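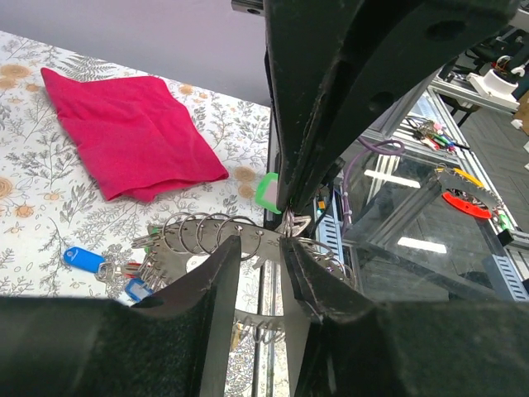
Istia Singer Releases Song Written on Harbor Ferry

Songwriter Marion Halliday has released "Granangate," a ballad she began writing more than 29 years ago while riding the ferry to work in Istia. The recording came out on September 3, 2020, on the small Hijazi label.

Halliday wrote the first two verses on the back of a timetable and sang them at open mic nights with her friend Keith Tunstall, who played guitar. The pair stopped performing together when Tunstall moved to Ledon, and the song was put away unfinished. 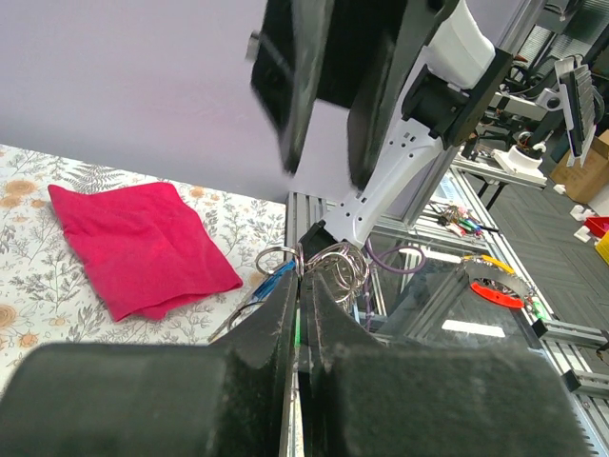
Metal key rings clamped in a black gripper and a small blue tool or tag over a patterned cloth.

Tunstall found a cassette of one of those evenings last winter and mailed it to her. Halliday added a third verse and recorded the song in August with Iman Younis on piano and Haoran Gu on cello. Tunstall sings harmony on the last chorus.

"I kept the old words even where I would write them differently now," Halliday said. "They belong to that ferry."

The label has pressed 200 copies on vinyl, with the cassette version on the B side. It runs 17 seconds longer than the new one. Hongmei Lei, who runs the label, said a full album is planned but has no release date.

The single can also be heard online. The lyrics are printed on the sleeve.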